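Workshop notebook, Potwood bench
12th September

Spent most of the morning on the bags, and I want to get it down while I still remember which one did what. Ewurabena brought in another lot of the printed shoppers and zip bags that people keep dropping off for the repair table, and I have to say I was happy to see them. They are cheerful things, and most of them have plenty of life left if someone will sit down with them for a quarter of an hour.

Started with the zippers. My usual routine – run the slider up and down slowly, listen for the catch, then look at the tape on both sides where it meets the outer panel. If the stitching has pulled I mark it with chalk and put the bag in the left tray. If it's only stiff, a rub of candle wax goes on and it goes to the right tray. Raphaël still swears by graphite from a pencil, and he's welcome to it on the dark tape, but I've had it come off on my fingers and then on a light panel, and it took me ages to get it clean again. Wax for anything with a pale print, please.

The black linings are a nuisance to sew by lamplight. Black thread on black cloth, and me with my reading glasses on top of my other glasses! I moved over to the window side after coffee and it went much better. If anyone wants to pick up the rest of the left tray, sit over there, and use the size 9 needles out of the Vachon tin. The ones in the Flolton packet are too fine and bend as soon as they meet a doubled seam.

Creases in the printed panels: I tried the cool iron through a dish towel on a scrap from a bag that was past saving. It flattened nicely, but the print went a little tacky on the second pass, so I stopped. One pass only, and let it lie flat under the big atlas afterward. I would love to know if stuffing the bag with newspaper overnight does the same job with less fuss. My mother did that with her handbags and they always looked smart.

Thread used came from spool 570, the heavy black. There's enough for this batch, I think, though I'd feel better with a second one in the drawer. Orkley has it under item 2111 and I've put it on the list by the door, so whoever goes next, please check that it's the matte and leave the shiny one on the shelf. The shiny one squeaks going through and it drives me up the wall.

Still to do: finish the left tray, sweep up the thread ends, and wipe out the insides before anything goes back on the hooks (crumbs, receipts, one very old peppermint so far).
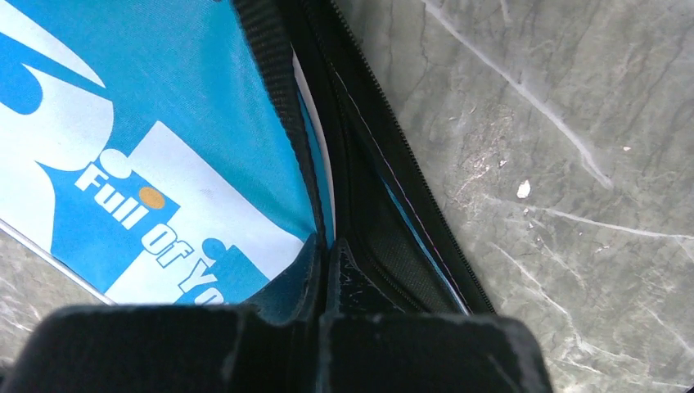 Ewurabena asked whether we should line up the prints when we patch a panel, and I said yes if it's lettering and don't worry if it's just color. I'd like to try one both ways and see what she thinks. Remind me to dig out the box of blue scraps from under the stairs, I know I put it there in the spring.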